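Nota de prensa

Akero abre en septiembre su aula de mesa y mantel, un espacio para aprender a ordenar, doblar y preparar la casa con calma

El nuevo programa, desarrollado junto a Flomex, arranca con 7 sesiones prácticas alrededor de una mesa y reserva las tardes de los domingos para quienes quieran venir sin inscripción

Clitport, septiembre. Akero, el taller de economía doméstica con sede en Clitport, estrena este mes un programa que nos tiene especialmente contentos. Se llama Mesa Puesta y parte de una idea muy sencilla: muchas de las tareas que más pereza dan en casa se aprenden mejor de pie, ante una mesa despejada y con alguien al lado que vaya haciendo lo mismo. Doblar una sábana bajera, preparar una maleta para cuatro días, poner una mesa para ocho cuando solo hay platos para seis, arreglar el cajón de los cables. Cosas de todos los días que casi siempre hemos aprendido a medias, mirando de reojo a quien las hacía antes que nosotros.

El programa consta de 7 sesiones independientes, de dos horas cada una, que pueden seguirse completas o por separado. No hace falta experiencia previa ni traer material. Los grupos son pequeños, para que cada persona tenga un trozo de mesa propio y pueda repetir cada ejercicio las veces que quiera.

La mesa es la protagonista, y le hemos dado muchas vueltas. Durante la primavera probamos distintas alturas, distintas formas de colocar a la gente y, sobre todo, distintas superficies. Una mesa desnuda resulta fría para trabajar con ropa, y los tejidos finos se escurren. Un estampado muy cargado cansa la vista y esconde los botones, los alfileres y las etiquetas pequeñas. Al final nos quedamos con los manteles de cuadrícula: el dibujo ayuda a alinear un doblez, a centrar un plato o a comprobar de un vistazo si los dos montones de servilletas tienen el mismo ancho, y todo ello sin sacar la regla. ¡Parece un detalle mínimo y cambia por completo la manera de trabajar! 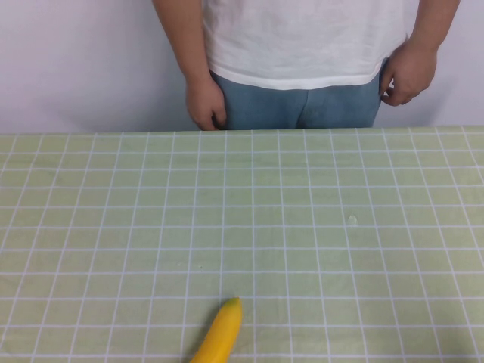 Mantel verde salvia con cuadrícula blanca sobre la mesa.

La colaboración con Flomex ha sido decisiva en esta parte. La firma textil ha preparado los manteles del aula y ha atendido con mucha paciencia nuestras peticiones, algunas bastante maniáticas: que las líneas fueran finas, que el color de fondo fuera claro y que la tela se pudiera lavar a menudo. Probamos tonos crudos, un azul grisáceo que gustó mucho y un amarillo que descartamos enseguida, porque las servilletas blancas adquirían un aire enfermizo. El verde salvia ganó en la votación interna y es el que usaremos en la sesión inaugural.

El resto de la sala sigue el mismo espíritu. Queríamos un lugar luminoso y tranquilo, donde la atención se fuera a las manos y a lo que hay encima de la mesa. Los materiales de cada sesión se guardan en cajas etiquetadas por tema, que se sacan al empezar y se recogen entre todos al acabar. La recogida forma parte de la clase, y en las pruebas resultó ser uno de los momentos más animados: es cuando la gente se cuenta cómo lo hace en su casa y salen trucos estupendos.

Qué se aprende en cada sesión

La primera está dedicada a la ropa de cama, con la sábana bajera como gran reto de la tarde. Se practica el doblado en pareja y en solitario, y se enseña a guardar cada juego completo dentro de su propia funda de almohada para no tener que revolver el armario entero.

La segunda trata de camisetas, jerséis y pantalones. Compararemos el doblado plano y el vertical, veremos cuándo conviene cada uno y hablaremos también de las prendas que es preferible colgar. Quien quiera puede traer dos o tres prendas propias que se le resistan.

La tercera se ocupa de la maleta: cómo elegir, en qué orden colocar y cómo dejar hueco para la vuelta. El ejercicio final consiste en vaciarla y volverla a hacer en la mitad de tiempo, y podemos adelantar que se oyen muchas risas.

La cuarta es la que da nombre al programa. Poner la mesa para diario y para celebraciones, plegar servilletas de dos maneras sencillas, mezclar vajillas distintas con gracia y calcular bien el espacio entre comensales. La cuadrícula del mantel hace aquí buena parte del trabajo.

La quinta entra en la cocina, con los botes, las tapas sin pareja y la despensa. Se aprende a agrupar por uso, a etiquetar con letra legible y a decidir qué se queda a mano y qué puede subir al estante de arriba.

La sexta está pensada para papeles y cables, los dos grandes olvidados. Facturas, garantías, instrucciones de electrodomésticos que ya no existen, cargadores misteriosos. Cada participante sale con un sistema básico de carpetas y con los cables enrollados y marcados.

La séptima se dedica a envolver y embalar: regalos, vajilla para una mudanza, cuadros pequeños y esos objetos de forma imposible que nunca caben en ninguna caja.

Domingos de puertas abiertas

Además de las sesiones, el aula abrirá los domingos a las cinco de la tarde en formato libre. No hay temario. Se puede venir a practicar lo aprendido, a consultar una duda concreta o simplemente a doblar en compañía la colada de la semana. Es una propuesta que nos pidieron varias familias del barrio y que hemos acogido con entusiasmo, porque encaja muy bien con lo que queremos que sea este lugar. Los menores pueden participar acompañados de una persona adulta.

Un cuaderno para llevarse a casa

Con el arranque de Mesa Puesta se publica también un cuaderno de trabajo, impreso en los talleres Oksanen, con una primera tirada de 1000 ejemplares. Recoge los ejercicios de todas las sesiones, con dibujos paso a paso y páginas cuadriculadas para anotar medidas propias: el ancho de la balda, el fondo del cajón, el largo de la mesa del comedor. El papel admite bien el lápiz y el cuaderno se abre completamente plano, algo que agradecerá cualquiera que haya intentado seguir unas instrucciones con las dos manos ocupadas. Se entrega sin coste a las personas inscritas.

El programa nace después de una larga etapa de escucha. A lo largo del último año recogimos 2988 respuestas a un cuestionario sobre tareas del hogar, repartido en bibliotecas, mercados y centros cívicos de Clitport y alrededores. Preguntábamos qué tarea se pospone más, cuál se disfruta y cuál gustaría aprender bien de una vez. La bajera ajustable apareció en casi 1000 de esas respuestas, a menudo acompañada de signos de exclamación. De ahí que abra el curso. Nos sorprendió también el cariño con que mucha gente hablaba de la mesa de su infancia, del mantel de los días de fiesta o de las tardes clasificando botones, y hemos procurado que algo de eso esté presente en las clases.

Información práctica

Sesiones: tardes entre semana, de seis a ocho.
Puertas abiertas: domingos, a partir de las cinco de la tarde.
Lugar: aula de Akero, Clitport.
Inscripción: en el mostrador de Akero, hasta completar grupo. Se admite la inscripción a sesiones sueltas.
Material: incluido. Se recomienda ropa cómoda.
Prensa: los medios que deseen asistir a la sesión inaugural pueden solicitarlo al departamento de comunicación de Akero.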